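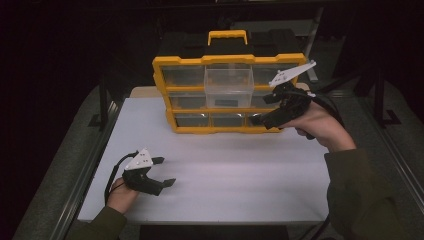 How to chase an unpaid invoice without losing the customer (or your temper)

Posted Wednesday, July 25, 2018

If you run a small business you are also, whether you meant to be or not, a small bank. You lend money to people by doing the work first and asking for payment later, and you charge them no interest for it. Most of them pay you back. The rest are what this page is for.

I have kept the books for small firms in and near Sestisside long enough to have heard every reason for late payment, including a flood in a building on the fourth floor. What follows is the routine I use. It is dull, and it gets the money in more often than shouting does.

Before you start

Find the invoice. Read it as if somebody else had sent it. Does it have the right company name on it, a date, a number, the amount, your bank details and the day payment is due? If the customer gave you a purchase order number, is it there? I once spent three weeks chasing 3,000 from a firm called Hudier, growing steadily ruder in my head, before I noticed we had billed a company they had closed two years before. They paid the corrected one in four days. I have never told them what I was thinking.

Step 1: Send a statement a week before the due date

Keep it to two lines. Say what is owed and when, and attach the invoice again. You aren't chasing anyone yet. You are finding out whether the invoice has reached a human being.

Step 2: Ring the day after it falls due

Ring, don't email. Ask for whoever runs the payments and get their name, and be nice to them, as they are very seldom the person who decided not to pay you. Ask one thing: "Which payment run is this in?" If there is an answer, write it down with the date. If there is a pause, you have learned something too.

Step 3: Confirm it in writing

Send an email within the hour. "Thanks for your time. You said invoice 39 would be paid on Friday." No adjectives.

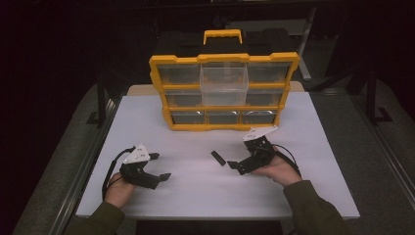 Step 4: Split the debt if they are struggling

Some customers want to pay and can't. You can usually tell, because they ring you back. For these, offer instalments and get the plan in writing, with dates. Van Beek owed one of my clients 1,000 last October and we agreed on 600 straight away and the rest a month later. Both payments came on time, which I put down to the fact that they had picked the dates themselves.

Don't agree to "a bit each month". A bit is not an amount.

Step 5: Stop supplying

This is where people go wobbly. If a customer is well past due and has gone quiet, don't send them more goods or do more work. Tell them politely that the account is on hold until it is brought up to date. You'd be amazed how quickly a lost invoice is found when there is something they need from you on Thursday.

Step 6: The letter before action

Give the amount, the invoice number, the date it was due and a firm date by which you want the money. Say that you will make a claim in court if it isn't paid. Look up the current rules on interest and on how long you must give them, as these differ for companies and private people. Don't write this letter unless you mean it.

Keeping track

I use a spreadsheet called Bundetby, after the village where I wrote it on a very wet holiday. It has one row per invoice and columns for amount, due date, last contact, who I spoke to and what they promised. Rosalinda Javier, who took over two of my clients, has added a column headed "Excuse". It is the only one anybody reads for pleasure.

Look at it on the same morning every week, before you open your email. Start with the oldest debt. It is always the call you least want to make.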